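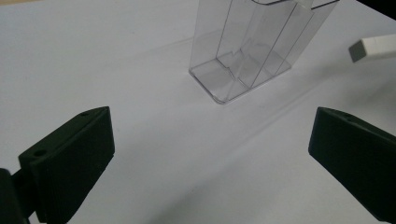

Transfer rumours: what I'd want to know first
Notes for the supporters' evening, 10th April. Khải Lò

Start with the Chauke story, everyone in the room will have read it. Winger, out of favour, "could leave on loan". Ask for hands: who believed it? Who read past the headline?

Then go through it slowly. The club "would listen to offers". Every club listens to offers. I'd listen to offers for my car. Doesn't mean it's for sale, and it doesn't mean anyone has rung.

Next, the sourcing. One site quotes another site, which quotes a paper, which quotes "those close to the player". By the time it reaches the Mindidbridge forum it's a done deal with a medical booked. I found 18 versions of the Chauke piece. Traced back, they came from 2 originals, and one of those had been changed since without a note.

(Pause. Somebody will shout out Dusov. Let them.)

Dusov: linked with us every window, never signed. Who gains from his name being in print? His agent, mostly, if there's a new contract to be had where he is. I can't prove that. Say so.

Fees. The 20 million figure. Does it include add-ons? Wages? A loan fee? If the report doesn't say, I don't use the number, and I'd rather you didn't quote it at me in the bar.

Be fair here. Some reporters get it right and have the calls to show for it. The Jesix loan was called early by the local paper and we all laughed. I did too.

What I do now: write the claim down with the name of whoever made it, then look again when the window opens in June. Dull, but I trust fewer people than I used to.

Questions, 30 minutes. Don't get dragged into the goalkeeper.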